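Where the Boxes Go: Packaging Waste in a Shared House

Term project report, Household Systems and Waste
Rosaura Valderrama, Anong Ratanaporn, Benoît Riviere
Supervisor: Wenceslao Benítez

1. Background

Our original proposal was to study cardboard recycling across the whole Sidari district. Mr. Benítez returned it with the word "whole" circled and suggested we start with a building we could get into. We chose Nalovthorpe, the student residence on the hill, mainly because two of us live there and have keys to the bin room.

Nalovthorpe has 292 residents and one cardboard container. The container is emptied on Saturday morning. By Thursday it is full, and by Friday it has company: a leaning stack of boxes against the wall, most of them still in box shape. The residence office has put up a sign asking people to flatten their cardboard. The sign is printed on cardboard and has been used to prop the door open since fall.

We wanted to know why boxes arrive in the bin room unflattened, and whether anything cheap would change that.

2. Method

We used a short questionnaire, a set of interviews, and a logbook. The questionnaire went under every door in February and 90 came back, one of them with a grocery list on the reverse. We interviewed residents in the kitchens, usually while they were cooking, so several recordings are mostly onions.

The logbook recorded every box left in the bin room over two weeks. For each one we wrote down the size class, whether it was flat, and whether it still had packing material inside. Anong designed the size classes. "Medium" caused more argument within the group than any other part of the project and was redefined twice, after which the early pages had to be recoded by hand.

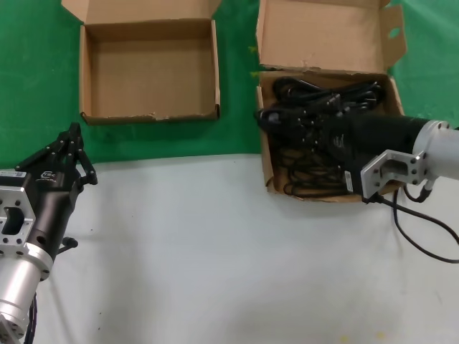 3. Results

Most residents said they always flatten their boxes. The logbook disagrees with most residents. Just under half of the boxes we recorded were flat, and the small ones did worst. Large boxes are hard to get down the stairs unless they are folded, so the stairs do the work that the sign does not. A small box can be carried under one arm with its flaps open, dropped on the pile, and forgotten.

Box design mattered more than we expected. Plain boxes closed with a single strip of tape were flattened most often. The kind with an attached lid and tucked-in sides came in whole nearly every time. Lamai Tanasarn, who lives on the second floor and orders her tea from Thongsuk, told us she had no idea that kind came apart. Benoît, who was conducting the interview, had no idea either, and the recording contains a long pause while they both work on it.

The third finding concerns keeping. Many residents do not throw boxes away at all until they move out. They store them under beds and on top of wardrobes "in case," and the case is usually a return that never gets made. This means the weekly pile we measured is only part of the problem, and the rest of it arrives in June.

4. The trial

In the second week we hung a blunt tape cutter on a string beside the container and put a low shelf next to it to work on. The cutter cost less than lunch. The share of flat boxes went up noticeably for the first few days, then the cutter disappeared. We replaced it with one on a bicycle cable. That one is still there, although someone has complained to the office that the room now looks like a bank.

5. Limitations

Two weeks is short, and one of them included the exam break, when people order more food and fewer shoes. Our presence in the bin room probably affected behavior. More than one resident saw Rosaura with the logbook, turned around, and came back later with a flat box. We also missed a night of entries when the light failed.

We had hoped to compare our results with Marnitz, the residence across the road, which has a paper compactor. Their office asked for a written request of no more than 500 words. We sent it and are still waiting.

6. Recommendations

The office should keep the cable and the cutter, move the shelf nearer the door, and add a second container for the last month of the year. The sign should be replaced by a drawing that shows how a lidded box unfolds. Anong has made a draft, and Lamai has tested it on a tea box.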